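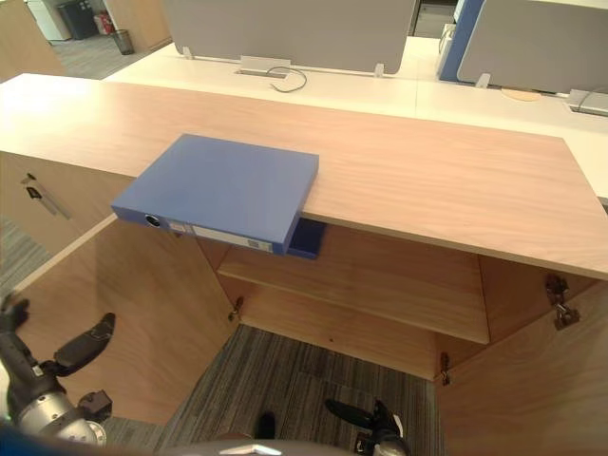 A blue box file on top of an open cabinet.

The paperless office has been coming for as long as Kausar Lodhi has worked in one. She runs records at Giritz, a freight insurer in Patusach, and in October the firm paid Cisimia to scan the lot. The sales deck promised searchable claims by New Year.

I asked to see a search. Lodhi typed a policy number and got 342 results, most of them the same cover sheet. The paper copy took her 4 minutes to find - I timed it.

Cisimia's project lead, Nouhaila Zaki, blames the old filing codes and says accuracy will improve as the software learns. Perhaps. She couldn't tell me what accuracy is now, or who checks it.

Meanwhile Giritz still rents 64 feet of shelving from Oshima, on a lease with five years left to run. Scanning was supposed to end that bill. Now the firm pays for both, and the contract says originals may be shredded after 31st December. Lodhi has asked for that clause to be struck out. She hasn't had a reply.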